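Lemonade Sunday is back!

We did it again last weekend, and I think it was our best one yet. For anyone new, Lemonade Sunday is when we all wander into the break room at Dercombe with whatever cold drink recipe we swear by and make everybody else try it (no pressure, Fahad). Ten people signed up this time, and nearly all of them brought their own cups – thank you, it saves me so much washing up!

Fahad Magsi won the vote with his mint and ginger one, which he says is his aunt's and which he will not write down. I went with plain old lemon. Slice thin, pick out the seeds, put the slices in first and pour the drink over them. I like a stemmed glass for it because it feels like a treat, even on a Sunday afternoon.
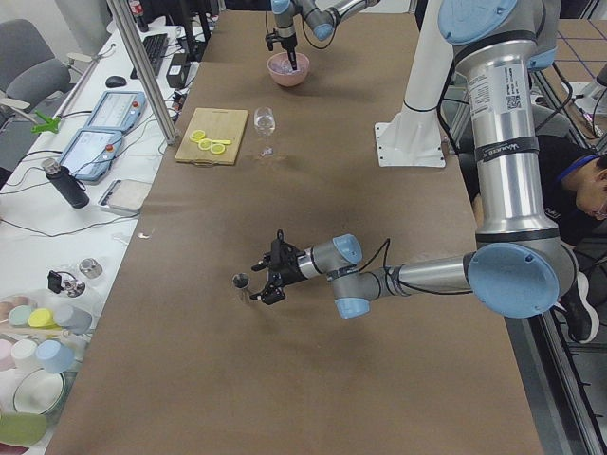
Dercombe Social Club – Food & Drink

Lemon-like slices on the board, what looks like ice in the pink bowl, glass at the ready – that's my kind of setup. If you borrowed the little paring knife, please put it back in the second drawer. Next one will be a hot drinks edition in December, so start thinking about cocoa!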